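Wrist cam loses the strainer once the gripper gets close, any ideas?

Shiuli Bhattacharjee
Home build, arm bolted to a white table, toy kitchen stuff to practice on. Overhead cam finds everything fine. Then the arm goes down to the strainer and the wrist cam detector just quits. Score drops to nothing. Trained on 892 pictures, mostly from farther back. This is what it gets up close:

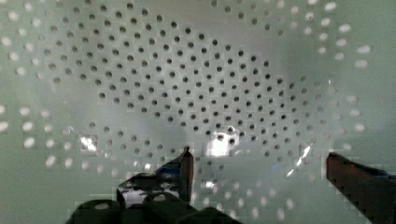 Wrist cam over the strainer, one finger each side

Tried turning exposure down, no change. Is it the glare or the holes or what? Would rather not buy another camera.

Gayan Howlader
Its the holes AND you have no rim in view. All texture, no outline, detector has nothing to grab. Mine did the same thing with a cheese grater. What I'd do: take the position from the overhead cam while the arm is parked out of the way, save it, go down blind for the last bit. Use wrist cam only to check at the top.

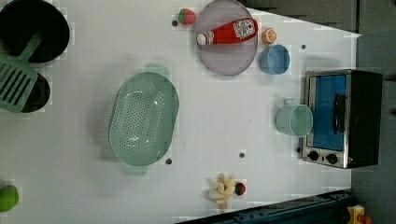 Plenty of contrast in that view, mint green on white, the two end tabs give you the angle for free. Fit an ellipse to it, skip the neural net completely. Just redo it every time the arm backs off. And grab the rim, not the middle.

Asanka Nanayakkara
Get more training pics. 892 is nothing, I use 2,000 min.

Sunil Jayawardena
Gayan has it, but watch your overhead calibration too. If that's off, going in blind will put a finger in the bowl. Compare the saved spot against a shot with the arm actualy over it: 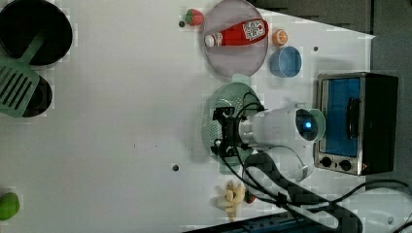 Overhead cam, arm in from the right, gripper over the green strainer

Also tie those cables up higher on the arm before you run it fast. Mine snagged, took 2 evenings to fix.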